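When I call the woman who coaches the under-14 girls at Sullitach, she is in the parking lot behind the clubhouse, trying to fit two portable goals into a station wagon. "Give me a minute," she says, laughing, and then talks to me for most of the evening.

She started with 17 players and a borrowed field in Trenness. Today the club has 786 members, and she seems to know every one of their shin guard sizes. "I never meant to stay," she says. "I came for one September, to help out – and then the girls wanted a spring season too!"

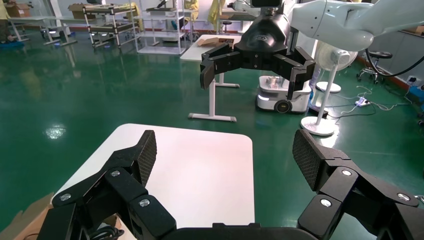 A white tabletop and a glossy green floor.

Money comes up, as it always does. Club dues don't cover travel to Valtoseck, and last year's cup game there drew 2,561 people, more than she had ever coached in front of. "My knees were shaking, and I wasn't even playing." 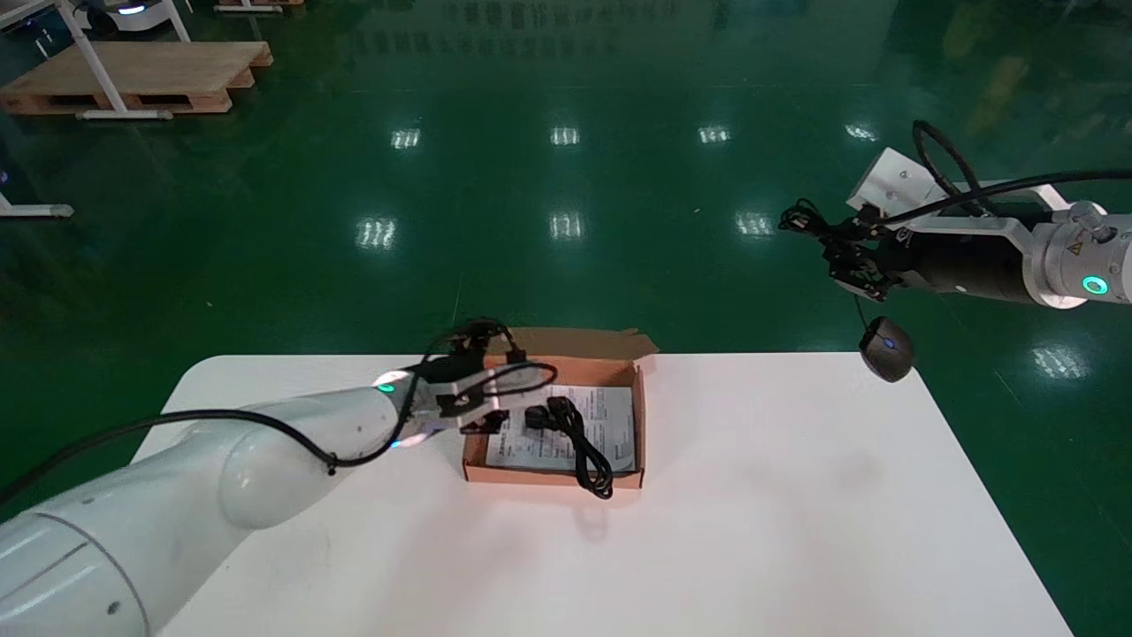

What she wants most now is lights on the practice field, so the older girls can train after six. The club has raised $2,765 so far, and she has a scoreboard at home that she is still setting up. It came in a brown cardboard box a lot like the open one on the white table, with the same kind of coiled black cord lying on a sheet of tiny print. "I read the whole sheet twice," she tells me, "and then I went out and ran passing drills."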